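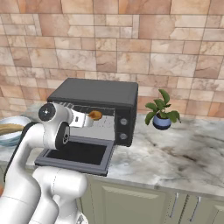 Ketia Compares Two Grippers in Simulated Kitchens

Ketia has begun a comparison of two robot grippers on household kitchen tasks, the company announced in November. The tests pair the same arm model with the Gosora hand, a two-finger design, and with Cuervo, a softer gripper still under development.

All trials in the first stage are run in simulation. Each gripper will complete 1000 attempts spread over eight tasks, among them reaching into an open toaster oven, placing small items in a bowl and pulling cabinet handles. Counter layouts and starting positions change between attempts, while the controller settings stay the same for both grippers.

Results will be scored on completed tasks, contact with appliance doors and time taken. The company said that narrow openings were included at the request of partner laboratories – earlier tests had relied mostly on open tabletops.

A second stage, using physical arms at the Skuma test site, is planned for 11 weeks after the simulated trials close. Ketia intends to publish the task files and scoring rules together with the results of both stages.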